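Squashed, Rinsed or Thrown Away: My Project on Drinks Cans

Why I picked this

I drink far too many fizzy drinks when I have essays due, and by June the bag of empties behind my door had become a bit of a landmark. So when we were told to choose an everyday material and follow it from shop to bin, I went for the can. I thought it would be easy. It was not!

What I did

I asked 50 students in my halls, Lyons Court, to fill in a short form about what they do with their empties. Then I spent 5 weeks checking the recycling store on my floor and writing down what sort of state the bags were in (glamorous, I know). I also visited the sorting yard at Vakano, where they were very patient with me and lent me a hi-vis jacket that came down to my knees.

What people told me

Most people said they recycle "always" or "nearly always", which I didn't quite believe after seeing the general waste bin. The interesting answers were in the comments box. Loads of people worry about whether to rinse, and some had been putting cans in general waste just because they were a bit sticky. Eight people said they crush every can because they were taught to at primary school, and a few were quite fierce about it.

The crushing question took over my project for a while. Flat cans save room in a small kitchen, and that matters when you share one bin between a whole corridor. But the yard told me their sorting line copes better with cans that are still more or less can-shaped – very flat ones can drift off with the paper. Their leaflet asks for cans empty and left alone. 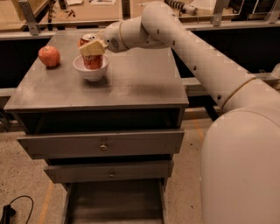 What I would change

My survey was only one building, and people knew I was the one who'd be reading the answers, so I expect they were on their best behaviour. I'd use the Zitus form next time as it hides names properly. The Gokitz one I used kept everyone's email next to their reply, and I had to delete that column by hand.

I'd also start earlier. My word limit was 3,000 and I used up a silly amount of it on rinsing. If I did it again I'd drop the history of the ring pull and go back to the yard for a second visit, ideally with a jacket that fits.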